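Accueil > Carnet d'atelier > Préhension

Articles Bancs d'essai Matériel À propos

Doigts longs ou doigts courts pour le textile : premières mesures

Le jeu de doigts courts livré avec la pince Trovero donne de bons résultats sur les pièces rigides. Sur du tissu, il plafonne vite. La pulpe est large, l'ouverture se fait trop près du plan et, dès que deux vêtements se chevauchent, la pince remonte les deux. J'ai donc repris la comparaison en avril avec des doigts effilés, montés sur le même poignet, même contrôleur, même consigne d'effort.

Le protocole reste simple. Des vêtements en tas dans l'angle de la cellule, une saisie par le haut, une levée verticale, puis lecture de la boucle de courant moteur et des images de la caméra de poignet. Le tas est refait à la main entre deux séries. Ruth Echeverri a écrit le script de dépouillement ; il rejette toute saisie dont l'horodatage caméra s'écarte trop de celui du contrôleur.

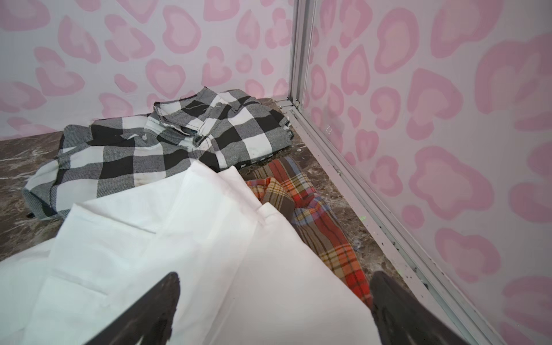 Vue poignet, doigts effilés ouverts au-dessus du tas : tissu blanc, chemise à carreaux noirs et blancs, tissu écossais.

Sur 3541 saisies enregistrées, 2170 ont été faites avec les doigts effilés, le reste avec les courts. L'écart d'effectif vient d'une panne de connecteur côté doigts courts, que je n'ai pas cherché à compenser. Les effilés séparent mieux deux épaisseurs superposées, surtout quand l'approche se fait en biais par rapport au pli. En revanche ils fléchissent en bout, ce qui fausse l'estimation d'ouverture d'environ 4 mm à pleine consigne. Les courts gardent l'avantage sur un bord épais ou une couture.

Côté vision, deux remarques. Les doigts occupent le bas du champ et masquent une partie du point de contact ; relever la caméra de 5 degrés améliore un peu les choses, au prix du fond de cellule. Ensuite, les tissus blancs saturent sous l'éclairage actuel. J'ai fixé l'exposition à la main, l'automatique pompant à chaque descente du bras.

Clyde Tran me suggère une pulpe en silicone rainuré sur les effilés. À voir, la colle que j'ai sous la main tient mal. Prochaine série avec le contrôleur Furnik, dont la boucle d'effort est plus rapide sur le papier.

Contact | © Carnet d'atelier, tous droits réservés | Haut de page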